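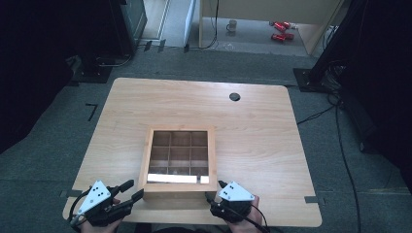

Nine-compartment box at the near edge of the table, one handheld gripper per hand.

How to record two-handed gripper demos (and get a policy out of them)

Quick writeup of how we do the Risadum box task. Harriet Boateng asked for it twice now, so it's going on the page before I forget the order of things. Assumes you've already got the handhelds talking to the recorder. If not, go do that first, Lyle's setup page covers it.

Last touched January 2022.

What you need

- two handheld grippers, cabled, each with its dotted marker plate on top
- head camera
- a table you can put back in the same spot every time
- the wooden box, three by three
- the white pieces, long and short
- black tape, more than you think
- a recorder machine with disk space. Check the disk space.

Step 1. Tape the floor

Put the table where you want it, then tape the carpet at the lower corners. Short strips are fine. We also have an L off to the left of the table and small marks by the stand base on the left side. Looks fussy. We lost most of a week to a table that had drifted toward the wall, and the policy reached short on every single try. Tape it.

Stands go outside the reach area. Run the long cable across the carpet well off to one side, not where the operator steps.

Step 2. Check the marker plates

The plates are how the tracker knows where each gripper is and which way it's turned. A loose plate gives you a track that looks fine in the viewer and is wrong. So:

- wiggle each plate. Any play at all, tighten it.
- wipe off fingerprints
- hold both grippers over the table, turn wrists slowly, watch the tracker window. Should never drop both at once.
- touch the fingertips together in the middle of the table. The tracker should say the gap is close to zero. Ours is allowed 2 mm. Over that, recalibrate, don't argue with it.

Step 3. Set the box

Near edge of the table, roughly centered on the operator. Elbows should be bent, not locked. If you're leaning, it's too far.

Front row is the one closest to you. For the basic version the pieces go in the front row, long one across left and middle, short one at bottom right. Clear everything else off the tabletop. A stray pen in half the demos is enough for the network to start caring about the pen – ask Ezekiel.

For the harder version, the start layout comes off the shuffle list. Follow the list. People who "just mix it up" pick the same few layouts over and over, we checked.

Step 4. Record

One demo = one full task, hands starting off to either side of the box and ending there.

1. Hands to start position, fingers open.
2. Start recording. Wait a beat.
3. Left gripper steadies the box at the corner. Light contact only.
4. Right gripper picks the short piece, moves it to the target compartment, lets go.
5. Both hands for the long piece. Lift level.
6. Back to start. Wait a beat. Stop.

Things that wreck a demo:

- talking with your hands
- regrasping more than once. Once is fine, it teaches recovery.
- going too fast. Up to 332 frames per demo is what we budget, and short ones are not better ones
- a cable catching on the table corner. Leave a loop of slack by each hand.
- looking away. The camera is on your head, so wherever you look is what the policy gets.

If you drop a piece, finish anyway and tag it "drop". Don't delete. Hendrik uses those.

We do 60 demos in a sitting then swap operators. After that everybody gets sloppy, and it shows in the gripper widths before you feel it in your wrists.

Step 5. Clean

Run the check script on the folder. It flags:

- frames where a marker plate was lost
- jumps in position between frames
- width signal stuck (usually a connector, reseat it)
- camera and gripper clocks out of step

Anything flagged, look at it yourself before tossing it. The script is picky about lost plates during the long-piece lift, where one hand hides the other for a moment. Short gaps get filled in. Long gaps, toss.

Clock offset is the one to care about. Obsa Degefa spent ages on a model that closed its fingers just late, every time, and it was the clocks. Fixed the offset, retrained on teh same data, fine.

Step 6. Train

Nothing fancy. Images plus recent gripper poses in, short chunk of future poses and widths out. Poses are relative to the current hand, not the room. That matters more than any network choice we tried. Also give it the pose of one hand relative to the other. Without that the two arms fight over the long piece.

Hold out a whole operator for validation, not random demos. Random split will tell you everything is great.

Step 7. Test on the arms

Same table, same tape, same box. Start slow, hand on the stop button. Use the test layouts only, none of which should be in training.

What we got with the Starnlow config, 100 trials per model: absolute poses was bad enough that we stopped bothering with it. Relative poses got the short piece in most of the time. Adding the hand-to-hand pose is what fixed the long piece, and nearly all of what's left is the right finger clipping a divider on the way in. More demos helped with that a bit. Slower demos near the dividers helped more.

Did not help: bigger image size, color jitter turned way up, a second pass of smoothing on the trajectories (made it worse, it rounds off the little downward push at the end).

Common problems

Policy hovers over the box and won't commit. Too much waiting in your demos. Trim the still frames at the start.

Left hand shoves the box. Operator was pressing too hard in step 3. Re-record, no fix in software that we found.

Works in the morning, not after lunch. Lighting. Close the curtains and leave them closed.

Tracker swaps left and right. Plates got put back on the wrong grippers. Label them underneath.

To do

Van Dusen box, same idea with deeper compartments. Lyle Montoya has the first batch recorded but not cleaned. The Ondau branch of the check script handles seperate clocks per hand, use that one if you're starting fresh, main is behind.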